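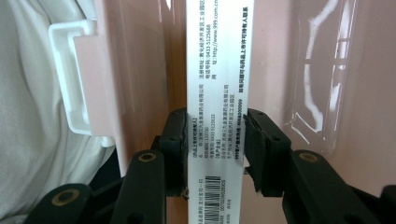

How to Break Down and File Empty Medicine Boxes

Last updated: October

Most homes have a drawer or a shoebox full of medicine boxes in various stages of being used up. Some are empty. Some hold a single blister strip with one tablet left. A few hold the leaflet from something else entirely. This page covers how to sort them, what to cut out and keep, how to flatten the rest, and how to set up a simple file so you can find the maker's phone number or the product code a year from now.

I started doing this when I was looking after my aunt's prescriptions as well as my own. Between the two of us we had boxes from three countries, and half the time I needed to check something on a box I had already thrown out.

What you need

A pair of small scissors with straight blades
A folder or a slim ring binder (mine is a Koster, any will do)
Clear pocket pages, the kind made for photos or recipe cards
A fine-tip permanent marker
Sticky notes or plain paper labels
A paper bag for recycling
A flat table with good light

Set aside an hour the first time. After that it takes five minutes a month.

Step 1. Empty every box

Tip everything out of the drawer onto the table. Open each box at both ends and look inside. Leaflets get folded very flat and like to stick to one wall, so run a finger down each side.

If there is still medicine in a box and you are still using it, leave the box whole and put it to one side. Nothing on this page applies to it yet. Tablets belong in the package they came in, with the leaflet, until they are finished.

If there is medicine you no longer use or that is out of date, put it in a separate bag for the pharmacy or a take-back site. Do not put loose tablets in with the boxes.

Step 2. Find the glue seam

Nearly all small medicine cartons are made from one sheet of card, folded into a tube and glued along one long edge. The seam is usually on a back corner. Slide your thumbnail under it and work from one end to the other. Go slowly – the printed layer will peel off if you pull, and it often takes the small type with it.

If the seam won't lift, don't fight it. Cut along the fold next to it instead. You lose nothing, as there is rarely any printing right on the fold.

Lay the carton out flat with the printed side up. You should now have two wide panels, two narrow panels and a set of end flaps.

Step 3. Decide which panel to keep

You do not need the whole carton. The wide front panel has the name in large letters and not much else. The useful details tend to be on a narrow side panel or on the back. Look for:

The maker's name and address
A phone number or customer service hotline
A web address
A registration or approval number
The barcode

On a lot of imported boxes these all sit together on one long side panel, and the text often runs along the length of the box, so you have to turn it sideways to read it. That is the panel to cut out. If you can't read the language, the barcode and the web address are good landmarks. Find those and you have found the right side.

The lot number and expiration date are often somewhere else, stamped or pressed into an end flap. Check all the flaps before you cut anything. Pressed numbers are hard to see straight on, so tilt the card toward the lamp.

Step 4. Cut the strip

Cut along the fold lines, not across the panel. A strip cut on the folds comes out straight without a ruler and you can be sure you have all the print. Start from an open end and take long cuts. Short snips leave a ragged edge that catches on the pocket pages later.

Leave the barcode complete. If the flap with the lot number is attached to the same panel, leave it on and fold it behind.

If the panel is too long for your pockets, fold it once, between two blocks of text. A fold through a line of small print makes it unreadable after a few months.

Step 5. Label the back

Turn the strip over and write on the plain side:

The name of the medicine as you call it at home
The strength
Who took it
The month it was finished

Write the strength exactly as it appears on the front panel before you put the front panel in the recycling. This is the step I skipped at the start, and I ended up with a stack of very neat strips and no idea what two of them were.

For boxes in a language you don't read, copy the product name as printed, even if you have to draw it. You can also clip the name off the front panel and slip it into the pocket next to the strip. Ask a pharmacist if you are not sure what something is. Don't guess from the color of the box.

Step 6. File them

One strip per pocket. I sort by person first and then by what it's for, with a divider between: stomach, allergy, colds, skin, other. Alphabetical order sounds tidier but it falls apart once you have names in more than one alphabet.

My binder holds 16 pockets for each of us. When a section is full, I take out the oldest strip and decide whether it's still worth having.

Put the binder somewhere dry. A kitchen shelf well away from the stove is fine. The bathroom is not, since card goes soft there and the pages stick together.

Step 7. Deal with what's left

Tear or cut off any pharmacy label with a name or address on it and shred it. Flatten the remaining card and put it in the paper bag. Blister packs are usually foil and plastic pressed together, and most curbside programs won't take them, so check your local rules.

Leaflets can go with the paper. Keep one if the medicine is something you expect to be given again, and fold it into the same pocket as its strip.

Common problems

The ink smudges when I label. Some card has a coating on the inside as well. Use a paper label and stick it on.

The strip curls. Put it under a heavy book overnight before filing.

I have 11 boxes of the same thing. Keep one strip, the most recent. Copy the older dates onto the back of it if they matter to you.

The box was thrown out but I have the leaflet. The maker's details are usually at the end of the leaflet. Cut that part out and file it the same way.

A last note on what this file is for. It is a record of packaging, handy for calling a maker or showing a pharmacist what you had before. It does not replace a proper medication list, and you should keep one of those too.

Comments

Leen Geagea
Used this for my dad's boxes. Cutting on the folds is so much easier than what I was doing. Do you keep strips for vitamins too?

Ghada Mansour (author)
Only if I might buy the same one again. Otherwise they go.

Samran Chaiyaporn
Recipe card pockets were too short for me. I got the long Linska ones meant for checks and the side panels fit without folding.

Zoila Castaño
I take a photo of all sides before I cut. Takes a minute and then the lot number is there even if I miss the flap.

Abla Nasrallah
My seams always tear, even going slow. Will try cutting next to it.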